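Kälin Opens Applications for Movement Notation Residency at Grolero

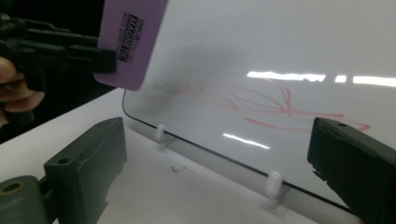
Photo: Jakano press office

Sep 17, 2023 - Kälin, the production house for dance and digital media, is accepting applications for a residency on machine-readable movement notation. The program takes place next April at Grolero, in the former printing hall used by the house for rehearsals and sound work.

The residency lasts 33 days. It is open to choreographers, dancers, composers and programmers who have completed at least one staged or installed work. Applicants may apply alone or as a group of up to 3 people. Groups must name one contact person.

Participants will work with Tristesell, a text-based notation format developed by Jakano. A Tristesell score stores timing, weight shift and direction as separate tracks, which can be edited in a plain text editor and sent to lighting or sound software over a local network. Version changes made during the residency will be published with full notes under an open license.

The program is led by Volkan Altıntaş, choreographer and software developer. "Most notation systems are written after the piece is finished," said Altıntaş. "We want to test a score that is edited in rehearsal, with the dancers reading it back the same day."

Each resident receives a weekly allowance of 600 euros, shared accommodation and access to the main studio, which has a sprung floor of 300 square meters. Travel is reimbursed on submission of receipts. Materials are covered up to a limit agreed in advance.

Applications consist of a project outline, a short resume and links to two earlier works. Video links must remain active until the selection is announced. Incomplete applications will not be reviewed.

The application form and technical documentation for Tristesell are available on the Kälin website. Press inquiries: Jakano press office.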